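Narkness Community Help > Storage and Backup > Drive bays and caddies

Blue caddy stops short in the drive cage

Posted by Keerthana Shenoy

I look after the file storage for a small translation office. We have a gray plastic drive cage that takes hard drives in blue plastic caddies. One drive started reporting read errors in December, so I bought a replacement, moved the caddy over to it and tried to put it back in the same bay.

It goes most of the way and then stops. The old drive went in and out of that bay without any trouble. I have tried pushing harder, but I don't want to break the caddy or the connector at the back. The latch won't close either. With the old drive it closed with one finger.

The screws holding the new drive are the ones that came in the bag with it. The old ones are in a drawer somewhere. I paid 41 for a spare caddy from Ó Riain and haven't opened it yet, in case I can send it back. Is it the caddy, the drive or the cage?

Posted by Karthikeyan Chowdary

Most likely the screws. Stop pushing until you have looked at them.

Take the caddy out and lay it on its side. Run a fingernail along the edge that slides in the cage. If you can feel a screw head standing up from the plastic, it will catch on the guide. The heads have to sit level with the caddy or a little below it. Screws from a drive maker's bag often have a taller head than the ones that came with the caddy.

Check these in order:

Find the original screws and use them. Snug is enough.
Make sure the drive is the right way around, with its connectors at the open end of the caddy.
Shine a flashlight into the bay and look for a bit of plastic or a loose screw at the back.
Open the latch all the way before you start. If it is half closed it meets the front of the cage too early.
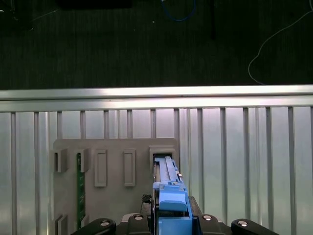 Then line it up at the mouth of the bay before you put any force on it. Get the end started straight and let it find the guides. If one side goes ahead of the other, pull it back out and start again. You should be able to slide it nearly home with light pressure, and you only need to push properly for the last part, where the connector meets. Close the latch after that. Don't use the latch to drag the drive in.

Try the new drive in a different bay too, if you have one free. If it stops at the same depth there, you can forget about the cage.

Posted by Geetha Varma

Just file the caddy down a bit. I did that on mine and it fits now. Bit of plastic dust but fine.

Posted by Lavanya Suvarna

Please don't file it with the drive inside. Try the screws first as Karthikeyan says.

I would add one thing. Look at how you are holding it. If you push on one corner, the far end swings off line and it jams partway in. I had this on our old Hekurora rack and was ready to order a new cage for 300 before a coworker showed me. Hold the caddy by both sides near the front, keep it in line with the bay and push evenly.

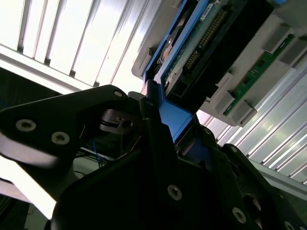
Hard drive in a blue caddy going into the gray drive cage.

If it still stops, compare the old and new drives side by side. Some drives have their side screw holes in slightly different places, mostly the larger ones, and then the drive sits too far forward or back in the caddy. In that case a spare caddy of the same model won't help, so leave the Ó Riain one sealed for now.

Posted by Keerthana Shenoy

It was the screws. The heads on the new ones stood up enough to catch my nail. I found three of the old ones and took the fourth from the caddy in the empty bay. The drive went in and the latch closed. The rebuild started at 6 in the evening and was still running when I left. The spare caddy is going back.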